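Tuesday tips: looking after a ukulele or small guitar at home
By Vilhjálmur Kjærgaard
July

We use cookies to remember your settings. By staying on this page you accept them.

Most of the repairs that come across my bench at Kiven in summer started as small things at home. A string change done badly, a case left in the car, a jack that worked itself loose. You can deal with nearly all of it at the kitchen table with a soft cloth, a small screwdriver and a folded towel.

Changing strings

Take them off one at a time and put the new one on before you touch the next. The neck stays under tension that way and a floating saddle stays where it belongs. On a tie bridge, lay a strip of card behind the saddle so a slipping string end doesn't whip the top. Nylon and fluorocarbon both stretch for days. Tune up, pull each string gently away from the fingerboard at the middle of its length, and tune again. Three rounds of that will get you through an evening of playing.

Leave a little slack for two or three wraps on the post. Trim the tail after the string has settled, not before.

Cleaning the fingerboard

Wipe it dry first. If it still feels sticky, dampen the cloth with plain water, wring it out hard and go over one fret space at a time, then dry it straight away. A bare rosewood board can have a drop of oil once or twice a year. Put the oil on the cloth, wait a minute, and rub off everything that will come off. Skip the oil on a lacquered maple board.

Keep furniture spray away from the instrument altogether. The silicone in some of them gets into hairline cracks and glue won't hold there afterward.

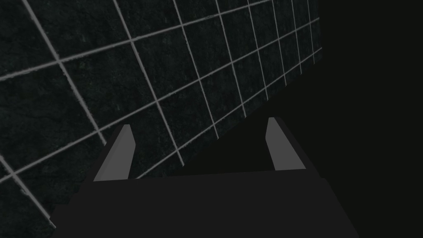 Light grid lines on a dark panel, seen at a steep angle.

Humidity

Solid wood tops want a steady room. I keep mine near 50 percent and start worrying under 40. A cheap digital gauge in the case is enough. I have a Sudar in one case and a Millet in another, and they disagree by a couple of points, which doesn't matter as long as you watch the trend. If the fret ends start to feel sharp along the edge of the neck, the board has shrunk and the case needs a humidifier. Refill the sponge, squeeze it so it doesn't drip, and give the instrument 24 hours in the closed case before you judge anything.

Heat is worse than dry air. A parked car can soften the glue under a bridge in one afternoon. At 85 degrees outside, the instrument comes indoors with you.

Loose output jacks

If the plug crackles when you move it, check the nut on the outside first. Hold the jack still from inside through the soundhole while you tighten, or the whole thing turns and twists the wires off. A fingertip will usually hold it. On an end-pin jack, push a thin rod through the hole in the barrel and use that as the handle.

Buzzes

Tap around the top with a knuckle, lightly, strings damped. Check the tuner screws, the strap button and any loose wire inside. A lead touching the back will rattle on one note only, and a small adhesive clip from Duvent cures it. I bought a bag of 14 and still have most of them.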